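Chapter 3
Planning a Purchase: Street Robots and Small Delivery Vehicles

Before any supplier is invited to quote, the buyer should know what the machine will have to drive over. Brochures list top speed, payload and battery life. They seldom say much about kerbs, covers and slopes, and these are what decide which class of vehicle is needed and how much of the budget goes on wheels, suspension and sensors.
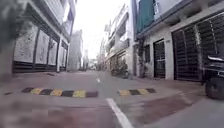 Text by the Teltadbridge course team
Chapter revised 20th August

The planning exercise in this chapter follows Lekia, a small parcels firm that wants to replace part of its van work with low-speed delivery robots. Its first round covers narrow residential streets with gates opening straight on to the paving. Striped speed bumps cross the street, in one place with a gap between two sections. A robot with small fixed wheels may need to steer for such a gap or slow almost to a stop. A robot with sprung wheels costs more and can take the bump directly. The choice belongs in the specification — it should not be left for the supplier to settle after the order is signed.

3.1 Surveying the route

A route survey is a written record of the ground, the light and the obstructions along each street. Walk the route at the hours the robot will work. Note the width left beside parked cars, every change of surface, and any place where deep shade meets strong sun. Cameras often cope badly with that change, and a vehicle that relies on cameras alone may have to be priced again with a second type of sensor.
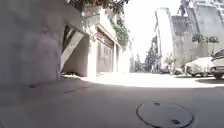 Fig. 3.2 Shaded paving with a manhole cover, and sunlit road beyond.

Lekia's planners gave each street a single sheet and kept opinions off it. Costs were added later, in a separate column, so that the survey could be reused when prices changed. Allow roughly 20 minutes a street for a first survey, and more where gates or garage doors open on to the route.

3.2 From survey to budget

The purchase price is only the first line. Lekia asked two suppliers, Brandeo and Pelletier, to quote on the same survey sheets. Brandeo's figure included mapping of the streets. Pelletier's did not, and mapping came to 2776 as a separate item, which the buyer had missed on first reading. Spare tyres, chargers, insurance and staff training should each have a line, even where the entry is nil. Set aside 10 per cent for changes found during the trial, and hold it until the trial ends in December.

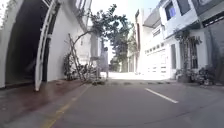

3.3 Writing the specification

A specification turns the survey into requirements a supplier can be held to. State the tallest bump to be crossed, the narrowest passage and the steepest slope, each with its unit of measurement.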